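Trilon RTOS support, ticket 2265
Status: closed, workaround
Board: Wultach dev kit, 3 tasks

Customer reports the low-priority logging task stops after 30 seconds. No fault, no reset. The other two tasks carry on as if they never liked it much.

Asked for the config file. Received the config file from a different project. Asked again.

Stack for the logger was set to 3,000 bytes, plenty on paper. Raised it anyway. Same stall, same 30 seconds, so at least it's punctual.
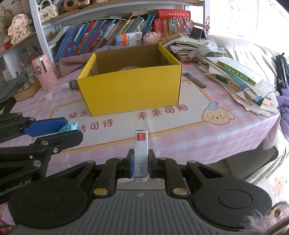 Thursday: trace shows the logger waiting on a mutex held by the Gristesell network driver. The driver takes it at link timeout and returns early on error without giving it back. The comment above that line reads "should never happen."

Workaround: release the mutex on the error path, rebuild, flash. Customer ran it overnight and the logger kept going — 2,265 lines, most of them complaining about the network cable.

Driver patch sent upstream. Customer has been advised to plug in the cable.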